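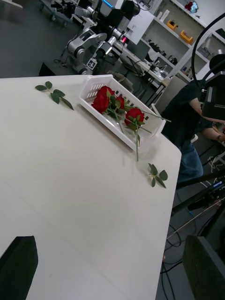
造花セルの始業前点検は、電源を入れる前の床から始める。アームから始めたい気持ちはわかる。アームのほうが見栄えがするし、点検している感じも出る。しかし先月までの停止記録を読み返すと、アームが悪かった回より、足もとと台の上が悪かった回のほうが多い。台の角の先の床では黒いケーブルが輪になって絡み合っているし、台の上では白いかごの縁を越えて薔薇の茎が一本、天板まで下りている。かごの外に葉の小枝が置いてあるのは作業の対象なのでかまわない。ケーブルは対象ではない。以下、項目ごとに判定とコメントを残す。判定は「良」「要処置」「保留」のどれかにすること。「まあ良」という欄は前回の様式改訂で廃止した。

9月
文:Lamai Sukprasert/確認:Fabian Wallner

対象:Flimthorpe棟 造花仕分けセル、手首カメラ付きアーム
実施の時機:始業前、および爪の交換後
通算サイクル(点検開始時の表示):1,414

A 床と周辺(通電前)

A-1 台の周囲にケーブルのたるみ、輪、交差がないこと
判定:要処置
台の右角の先、床の上で絡んでいる。どれがどこへ行く線か、手でたどらないとわからない。たどっているうちに別の線を引っぱるので、二人でやること。細い淡色の線が一本、黒い束の上を斜めに渡っているが、これも行き先を確かめて札をつける。札のない線は抜いてよいという規則を作りたいところだが、以前それをやってJostanoの測定器を半日止めたことがあるので、作らない。

A-2 三脚とスタンドの脚が台に触れていないこと
判定:保留
三脚の位置は床のテープで決めてある。テープのほうが先にはがれ、三脚の位置に合わせて貼り直された形跡がある。基準と測定対象が入れ替わっているので、図面から測り直す。測り直すまで、台をゆすって三脚が動かないことだけ確認した。

A-3 動作範囲の内側に椅子、かばん、飲み物がないこと
判定:良
椅子は机の側に戻す。範囲の内側に残っていても、たいてい当たらない。「たいてい」の分はFabianが昨年、肘掛けで支払った。

A-4 非常停止ボタンに、立ち位置から一歩で手が届くこと
判定:良
一歩の長さは人によるので、いちばん背の低い人で確かめる。つまり私である。

B 電源投入から原点復帰まで

B-1 非常停止を押し、解除し、復帰手順を画面どおりに行う
判定:良
省略されがちな項目の筆頭。「昨日押した」は今日の記録にならない。

B-2 原点復帰の途中で異音、引っかかりがないこと
判定:良、ただし注意
第四軸が復帰の終わりぎわに短く鳴く。Andreadisの保守担当に録音を送ったところ、「正常な音です」と返ってきた。正常な音の見本も送ってほしいと頼んだが、まだ来ない。鳴く長さが変わったら記録すること。

B-3 表示灯の色が取扱説明書の表と一致すること
判定:良
表は棚の横に貼ってある。色覚に自信のない人は画面の状態表示で読む。赤が点いているだけで騒がない、赤が点いているのに騒がないでもない。表を見る。

B-4 手首まわりの配線が、全軸を端まで動かしても突っぱらないこと
判定:要処置
第六軸を正方向いっぱいに回すと、結束バンドのところで線が張る。バンドを一つ手前に移し、余長をとる。切ったバンドの端は丸めるか、根もとで落とすこと。前回の端は鋭く、点検者の手の甲に日付のような傷を残した。

C グリッパ

C-1 両方の爪の取付ねじにゆるみがないこと
判定:良
合いマークがずれていたら締め直し、マークを引き直す。古いマークは拭き取る。線が増えていくと、そのうちどれかは必ず合ってしまう。

C-2 爪の把持面に欠け、はがれ、異物がないこと
判定:要処置
左の把持面に造花の繊維くずが詰まっている。乾いたブラシで掃く。溶剤は使わない。Cladimhamの現場で溶剤を使った話が伝わっていて、表面がたいへんきれいになり、以後なにもつかめなくなったそうだ。

C-3 全開・全閉が左右同時に終わること
判定:良
目で見て同時ならよい。目で見てわからない差は、次のC-4に出る。

C-4 試験片(平板)を軽くつかみ、片当たりがないこと
判定:良
試験片は専用の箱に戻す。名刺で代用しない。代用に使われた名刺は、くたびれ方から見て三世代目である。

C-5 把持力の設定値
判定:良
造花用の設定は32。前の品種で使っていた400は、登録は残っているが選んではいけない。単位の同じ数字が一つの一覧に並んでいて、しかも400のほうが上にある。造花の茎に400をかけると、茎は平たくなり、花は何か言いたげな角度で固まる。一覧の並び順の変更はAndreadisに依頼中。

D 手首カメラと見え方

D-1 レンズに指紋、ほこりがないこと
判定:良
拭く布は青い袋のもの。シャツの裾は布に数えない。

D-2 グリッパ全開のとき、爪の先が画面の下端に左右とも見えること
判定:良
どちらか片方しか映らないときは、カメラの取付が回っている。認識の調整で直そうとしないこと。以前、二日かけてしきい値を詰め、最後に六角レンチで直した。その二日分の設定ファイルはまだ残してあるが、読み込まないこと。

D-3 白い天板が白く飛んでいないこと
判定:良
天板もかごも白いので、明るすぎるとかごの縁が先に消える。花は赤いので最後まで見えていて、認識結果だけ見ると問題がないように見える。縁を見る。窓側の照明をつけた日と消した日で露出の登録が違う。

D-4 背景で人や別の機械が動いても、対象の枠が飛ばないこと
判定:保留
隣のアームが動いているときに試す必要があるが、点検の間は隣も止めてもらっていた。点検としては行儀がよく、試験としては役に立たない。午後三時に隣と時間を合わせてやり直す。

E 台の上とワーク

E-1 かごが天板の上で安定し、縁に割れがないこと
判定:良
かごの側面は通気用の隙間が並んだ形なので、爪の先が入る。入ったまま持ち上がると、花ごとかごが来る。進入高さの下限を必ず確認すること。

E-2 かごの縁から茎がはみ出していないこと
判定:要処置
薔薇の茎が縁を越えている。花のほうをつまんで上へ引くと、かごの縁がてこの支点になって、反対側の花が起き上がる。見ている分には愉快だが、サイクルとしては失敗に数えられる。はみ出しのある配置は、試験のときだけ、そうと書いて使う。始業時の配置では茎を内側へ寄せる。なお「自然な散らかり方にしてください」という依頼書が以前あったが、自然にするために一人が十五分かけていた。

E-3 葉の小枝が台の端に寄りすぎていないこと
判定:要処置
右下の小枝は天板の角に近い。つかみ損ねて押すと床へ落ち、A-1のケーブルの中に入る。そうなると葉もケーブルも同じ要領で探すことになる。内側へ移す。

E-4 造花のほつれ、抜けかけの花がないこと
判定:良
花を軽く引いて茎から抜けるものは外す。接着し直したものは一晩置いてから戻すこと。接着剤の乾く前の一輪をグリッパがつかむと、放す動作だけがうまくいかない。

F 低速での試運転

F-1 低速で一連の動作を通し、停止なしで終わること
判定:良
最初の一回は停止ボタンに手を置いたまま見る。腕組みをして見る人がいるが、組んだ腕をほどく時間も反応時間に入る。

F-2 動作中、台の脇に立つ人が範囲に腕を入れないこと
判定:要処置(人のほうを)
花の向きを直してやりたくなるのだと思う。気持ちはわかるが、直すのは止めてから。止める、確認する、手を入れる、手を抜く、確認する、動かす。長いと言われたので数えてみたが、落ちた花を拾って謝るまでの手数より少ない。

F-3 異常停止のあと、原因欄を空白にしないこと
判定:要処置
記録簿の原因欄に「不明」が続く。「不明」は書いてよいが、何を見て不明だったかを添える。「なんとなく止まった」は書いた人の正直さだけが伝わる。

処置の割り当て

A-1、E-2、E-3:Lamai。E-2とE-3は今すぐ、A-1は札を印刷してから。
B-4、C-2:Fabian。バンドとブラシは工具棚の二段目。ブラシがなければ、借りた人は返すこと。
A-2、D-4:二人で。D-4は午後三時、隣のセルの了解を取ってから。
F-2:全員に口頭で伝える。掲示はもう壁に場所がない。
B-2、C-5:Andreadisの返事待ち。返事が来なくても次回の点検には書く。

次回は通算サイクル1,525で実施。それより先に爪を替えた場合は、C-1からやり直してからサイクルを進める。

Fabianのコメント(確認時追記):
C-5、並び順が直るまで、400の登録名の頭に「使うな」と付けておいた。そうしたら五十音順で少し下がった。E-4の一晩置く件、置き場所が決まっていないので、今は私の机に薔薇がある。花瓶は不要。A-3の肘掛けについては異議がある。椅子を置いたのは私だが、原点復帰を押したのはLamaiである。

Lamaiの返答:
記録簿では「操作者」の欄が空白。F-3を参照のこと。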